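Subject: Re: [ivska-home] Grit in the hall after sweeping

On a morning in April, a list member wrote:

> We moved into one of the Ivska flats last month and have the
> poured floor all the way through. I sweep every evening and by
> breakfast there is a line of grit along the hall again. Is it
> coming out of the floor itself? The agent says to have it
> resealed with Ultik, and the quote is for 41 square meters, so
> the whole flat. I'd like to hear from anyone who has done this
> before I pay for it.

We had the same thing in our building on Bouvier Street. I would wait on the resealing. Ours was done 2 years before we moved in and it made no difference to the grit.

Try wiping a patch with a damp white cloth. If the cloth comes up chalky gray every time, even after several passes, the surface is wearing and you do need a sealer. If it comes up clean on the second pass, the dirt is being carried in from somewhere. Ours was coming in under the front door from the stairwell. There was a gap of about 5 mm and the draft pushed everything down the hall overnight. A brush strip on the bottom of the door took care of most of it.

The other part was the broom. Stiff bristles flick fine grit ahead of you and it settles again later. A soft one works better on a smooth floor, with short strokes, and don't lift it at the end of the stroke.
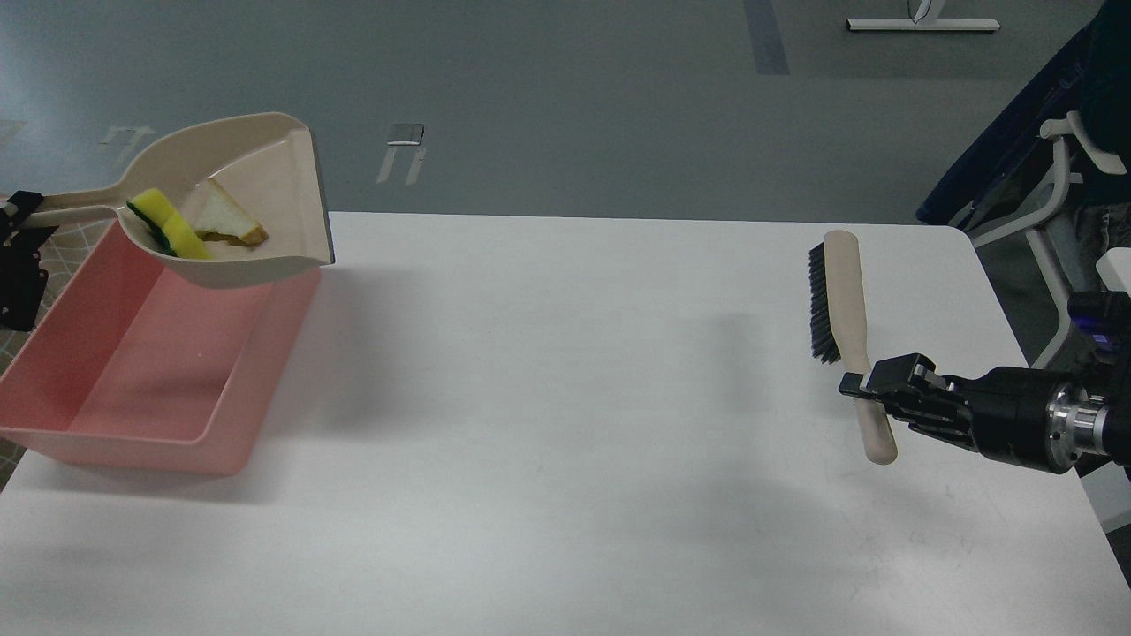

Check the front lip of your dustpan too. If it has a nick or has gone wavy, you will get a thin line left behind no matter how many times you back up. The rubber-edged ones from Sumus have held up fine for us.

If you do end up sealing, ask whether the price includes moving furniture. Unit 17 found out afterward that theirs did not.

The strip needs to be trimmed to the width of the door, so measure before you drill.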